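Darkel laundry team sets its gripper budget for January

November 30, 2020

The linen service at Darkel has settled on a number for its first folding robot, and the whole team is pretty thrilled about it! The plan covers 2 arms, one from Davari and one from Tastell, plus 30 spare finger pads at 195 dollars for the full pack. Another 2,000 dollars is set aside for mounting and cabling, with orders going out in January.

The pads were the big debate. Cloth wears on a fingertip in ways a rigid box never will, and the first draft of the budget had left them out completely. Mujić, the integrator on the job, asked for them to go in as a yearly line (good call, we think), and also pushed for a wrist camera on each arm from day one. Training for the night shift is still being priced.
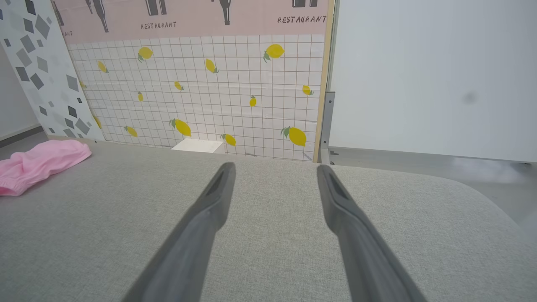
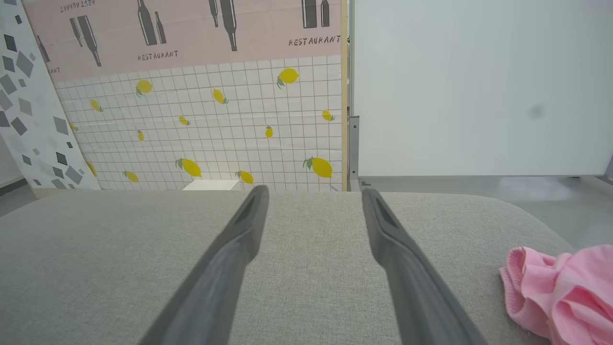
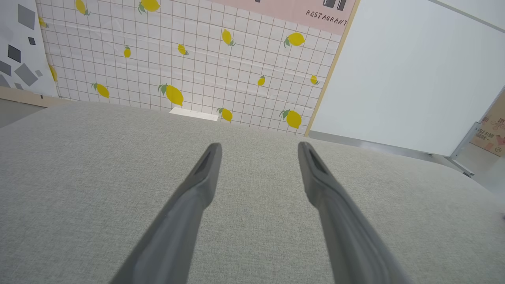
Two gripper fingers over the gray fabric surface, with the lemon print behind.

Why buy from two makers when one would be simpler?
The team wants to compare service times over the first year before it commits to a larger order.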